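Home a bit after eleven, too awake to go to bed, so writing this up while it is fresh.

Went to the Fumthorpe tonight for Prollunier. They were showing the long version, which I had only ever read about. I have seen the ordinary cut so many times that I could probably draw the submarine from memory, and I was not sure what another twenty-odd minutes would do to it. There were plenty of seats. I took one on the left aisle, which was a mistake, as the green exit sign sat at the corner of my eye all through the dark bits, and it is a film of mostly dark bits.

The print was better than I expected. There was a scratch down the right-hand side for the whole second reel and a jump where a few frames have gone missing, just as they open the hatch. The colour has held up though. The ice is still properly blue. On my disc at home it has gone a sort of turquoise and I had got used to that.

Of the new material, most of it is walking. They walk to the station, they walk back from the station, they stop and look at the mast. I did not mind this. In the short cut you never get a sense of how far the station is from the boat, and so when the doctor has to go back alone it seems like nothing, a stroll. Tonight it felt like a long way. The added scene in the galley was less good. Two of the crew explain to each other what the signal is, and neither of them has any reason to, and the actor playing the cook is reading off something just past the other man's shoulder. I can see why it went.

The ending is the same, which I was glad of. I had read somewhere that the long version carried on past the lights going out, and I had been dreading that the whole way there on the bus.

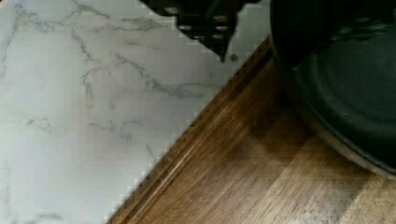
What I keep coming back to is the number. In the ordinary cut the captain says the station had been silent for 229 days. In this one he says it twice, and the second time the log is on the table in front of him, open, and the date on the page does not fit. I worked it out on the bus home on the back of the ticket and it is off by nearly two months. Either it is a mistake by whoever made the prop, or the captain is lying to them in that scene and has been there before. I have always thought he was a bit too calm. I would like it to be the second thing but I think it is probably the prop.

I looked through the paperback before sitting down to this, to see what it says. No help. The book has the crew turning up a week after the signal stops, and there is no log. It also has a dog, and a love story that goes on for four chapters, so it is not much use as a guide to anything in the film.

The programme sheet said the model of the station was built from 800 separate parts and that 2,000 feet of film were shot of it, nearly all of it unused. I would have liked to see some of that more than the galley. The model is the best thing in the picture. It looks cold. The newer ones never look cold, however much breath they put on people afterwards. When I saw Semple last winter, which cost a great deal more, I did not believe for one minute that anyone in it needed a coat.

There was a trailer for Tadeo before the main film. It is another one about a man who wakes up on a ship and does not know why. The music was so loud I had my fingers in my ears. It is set in the year 2,355, written with the comma, on a caption filling the whole screen, and somebody behind me laughed out loud. I shall probably go and see it anyway. I said the same of the last two of that kind and regretted one of them.

The sound at the Fumthorpe needs looking at. The left side kept dropping out in the quiet stretches, and the quiet stretches are where the signal is. There is supposed to be a very faint ticking under the scene with the radio, which you then hear again at the end, and if you miss the first one the last one means nothing. I knew it was there so I heard it, or thought I did. I am not sure anyone new to it would have. I meant to mention it on the way out but there was a queue at the desk and my bus was due.

Things to check: whether the long version is on any disc, and what the date on the log is in the ordinary cut, if you can read it at all. I think the page is shown there too, only for a second, before he shuts the book. I could put it on now and look – it is only forty minutes in – but then I would watch the rest, and I have to be up at six.

Supper was toast, at half past eleven. The rest of the soup will have to be eaten tomorrow.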